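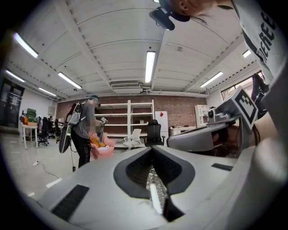 How long should I let my sourdough starter sit before I bake with it?

Wait until it has doubled and the top looks domed and full of bubbles, which in my kitchen takes a whole morning in winter and barely half of one in summer. Go by what the jar is doing and leave the clock out of it.

OK, so that's the question I get most, and it's a good place to jump in. I've been baking the same plain country loaf for years now and I've messed it up in every way there is (flat, gummy, burned on the bottom, once all three on the same day). What follows is how I make it now. One loaf, one bowl, no mixer.

What you need

400 grams of bread flour
33 grams of whole rye flour
300 grams of water
90 grams of lively starter
9 grams of fine salt
Rice flour for dusting

You'll also want a kitchen scale, a big bowl, a banneton or a small colander lined with a dish towel, and a heavy pot with a lid. My scale is an old Wulon and the buttons are worn smooth, but it still reads to the gram. Please don't do this one with cups! Flour packs down differently every time you scoop it and you'll be chasing your tail.

Yes, 33 grams of rye is a fussy number. I got there by tipping in the end of a bag one day, liking the bread, and writing down what the scale said. If you only have whole wheat, use that.

Mixing

Stir the starter into the water first. Use water that feels like nothing on your wrist, neither warm nor cool. It'll go cloudy and a bit foamy. Dump in both flours and mix with your hand until there are no dry patches left, then scrape your fingers off, cover the bowl and go do something else for forty minutes.

When you come back the dough will already feel smoother. Sprinkle the salt over the top with a small splash of water and squeeze it through. It feels awful for a minute, like the whole thing is coming apart into wet strings, and then it pulls back together. Keep going.

Folding

Every half hour, wet your hand, reach under one side of the dough, stretch it up as far as it wants to go and lay it over the top. Turn the bowl and repeat until you've been all the way around. I do four rounds of this. By the last one it should hold itself up in a kind of pillow and not puddle straight back out to the sides.
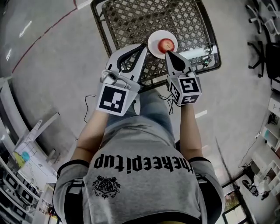

After the last fold, leave it alone until it has grown by half and jiggles when you nudge the bowl. This is where I used to go wrong. I'd get impatient, shape it early, and end up with a tight loaf with a few enormous holes up near the crust and nothing in the rest of it. If your kitchen is cold, put the bowl in the oven with only the light on (and put a note on the door, ask me how I know).

Shaping

Flour the counter lightly and tip the dough out. Fold the sides in, then the bottom up, then roll it away from you so the seam ends up underneath. Let it rest for twenty minutes while you dust the banneton. Then cup your hands behind it and drag it toward you a few times. You want the skin to tighten without tearing. If it does tear, stop right there!

Seam side up into the basket, a shower cap or a bag over the top, and into the fridge overnight. I've left mine two nights and it was a little more sour and a little flatter, but we still ate it with soup and had no leftovers.

Baking

Put your pot in the oven, lid on, and heat it to 475 for a good long while. I use a Kinsella pot that's chipped at the rim, and it bakes as well as anything fancier I've tried.

Turn the cold dough onto a square of parchment, brush off the extra rice flour, and slash it with a razor at a low angle. One long confident cut. Lower it into the pot by the paper, put the lid on and bake for twenty minutes. Take the lid off, drop the oven to 450 and give it another twenty to twenty-five, until it's darker than you think is sensible. Pale sourdough tastes like wet cardboard to me, so I push it.

Cool it on a rack until the bottom is no longer warm. The inside is still setting, and if you cut it hot you'll get gummy streaks and a gunked-up knife. 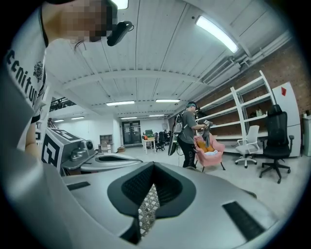 Bellell Home Bakers Club | Bread Table

A few things people have written in to ask since I first put this recipe up:

My dough is soup. Hold back a little of the water next time. Flours vary a lot, and the store brand I buy drinks less than the pricey stuff.

My bottom crust burns. Slide a baking sheet onto the rack under the pot when you take the lid off. Worked for me on the first try.

Can I double it? Sure, just divide it before shaping and keep the second one in the fridge while the first one bakes. Reheat the pot in between.

Can I freeze it? I slice mine first and freeze it in a bag, then toast straight from frozen. It keeps its flavor for a month easily, and past that it starts tasting like freezer.

Last updated 7 February 2022. I changed the lid-off temperature and took out the bit on steam pans, which I've given up on. Seeded version is next, once I stop burning the sesame.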